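Clatside Local History Collection
Object Store and Display Inspection Checklist
Date of inspection: 2018-04-25
Areas covered: Costache Room, Ramari Gallery, Meltbridge Store

1. Catalog and labels
Every object carries a number matching the register: Yes, with exceptions.
Comment: The register lists 3,284 objects. A sample of 100 was checked, and 16 labels were faded or detached. Replacement labels are to be tied on, not glued.

2. Display cases
Locks working: Yes.
Glass secure: Yes.
Comment: The hinge on the ferry tickets case is stiff. Staff should open it with two hands until it has been serviced.

3. Light and climate
Blinds lowered over paper items: Partly.
Humidity readings recorded: Yes.
Comment: Readings for April are complete. The school registers in the Costache Room should be moved away from the window.

4. Pests
Traps in place and dated: Yes.
Comment: Moth found in one trap near the textile drawers. Repeat the check in 30 days.

5. Access and exits
Exit routes clear: Yes.
Comment: Folding chairs left in the Ramari Gallery after a talk were removed during the inspection.
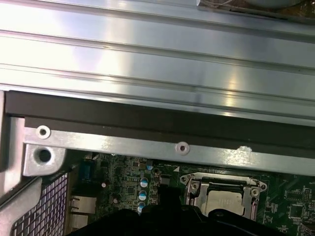

6. Metal objects
Surfaces checked for rust and loose parts: In progress.
Comment: Household and trade items given by local families are held in the Meltbridge Store and must be handled with clean nitrile gloves. Condition notes should record the form of the surface as well as its state. On ridged silver-colored metal, the grooves between the ridges are to be examined under a side light, and bright glare should not be entered as wear or polish loss.

7. Loans
Signed forms on file: Yes.
Comment: One form lacks a return date. The lender is to be contacted in writing.

Result: Passed with actions under items 1, 2, 3, 4, 6 and 7.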